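Limero gets offline folders, shared albums and a friendlier first run

Readers who have been with us a while will remember Limero, the small file syncing app from the people at Vovdale, which we first wrote up back when it could talk to exactly one account and forgot your password every time the phone restarted. It has come a long way, and the update that began rolling out in November is the biggest one so far. I've been living with it on a phone and an old tablet, and I'm happy to say most of what people have been asking for in the comments is in there.

The headline item is offline folders. Until now you could mark single files to keep on the phone, and if you had a folder full of sheet music or scanned recipes you had to go through it one file at a time, tapping the little pin on each. Now you press and hold on the folder, choose "Keep here," and the whole lot comes down, including anything added to it later from another device. There is a limit of five offline folders on the free plan (the paid plan takes that away), and Vovdale tells its users that the limit is there to stay for the moment. I filled one of mine with 859 files, mostly photos and PDFs, and it came down overnight on a home connection that I would kindly call modest.

Shared albums are the other big piece. You make an album, add pictures from any folder you have synced, and send the link to whoever you like. The people at the other end don't need an account to look, though they do need one to add pictures of their own. Albums have three layouts to choose from – grid, strip and full width – and the full width one is by far the nicest on a tablet. 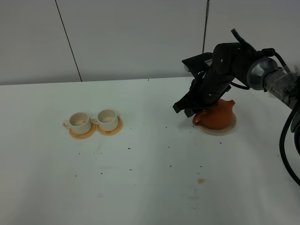
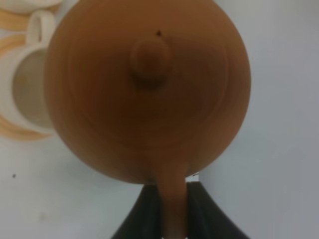
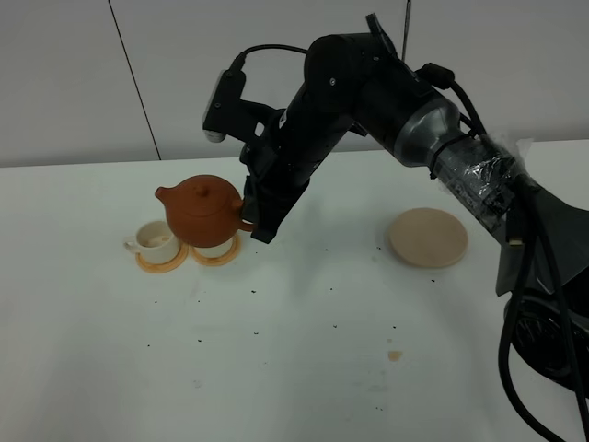 Thumbnails in albums are now made on the phone before anything is uploaded, so a new album shows up on your other devices almost at once and the full pictures follow along behind. It does mean the app has to decide for itself how to crop each one, and in the full width layout it always trims to the middle. That works beautifully for something like the second picture, where the round lid and its little knob sit close to the center, and less well when the thing you care about is off to one side, like the teapot on its saucer in the first. You can fix it by opening the picture, choosing "Thumbnail" from the menu and dragging the box where you want it. The setting is remembered on every device, which I was very glad to find, having done it twice over before I noticed.

There is also a new way of joining Limero up with other services. If you use Kombo for notes, you can now attach a synced file to a note straight from the share menu, and the note will always open the latest version of the file. Kombo users had something like this before through a plug-in, but it broke whenever a file was renamed, and the new link doesn't seem to mind renaming at all. I moved a few files between folders as well, just to be difficult, and the notes found them every time. Calus support is promised for a later release, with no date given, so those of you who keep your calendars there will have to hold on a little longer.

The first run has been tidied up too, and I think that may matter more than anything else here for people who set up apps for their parents. The old version opened with a long list of switches and very little to explain them. The new one asks what you'd like to sync, suggests sensible settings for that, and leaves the rest tucked away under Advanced until you go looking. My only grumble is that it still turns on syncing over mobile data unless you tell it otherwise, so do have a look at that one before you leave the house!

A few smaller things, in no special order. Search now looks inside PDFs, though only the ones you keep offline. The dark theme finally covers the settings pages. Deleted files stay in the trash for longer on the paid plan. And the bug that made the app close itself when you turned a tablet sideways during an upload has been fixed, for which many thanks, as I must have hit it every other evening.

If you are coming from the previous version, the update keeps your accounts and your pinned files, but it does rebuild its index the first time it opens. On my tablet, with 2951 items in the main account, that took long enough to make a cup of coffee and drink most of it. You can use the app while it works, only search will come up short until it is done.

The update is free for everyone already using Limero and should appear in your app store by itself. If it hasn't reached you yet, give it a few days – Vovdale is sending it out in stages, starting with phones and moving on to tablets. As always, let me know in the comments how you get on with it, especially if you're using shared albums with a big family, since mine is rather small and I haven't been able to put much strain on them.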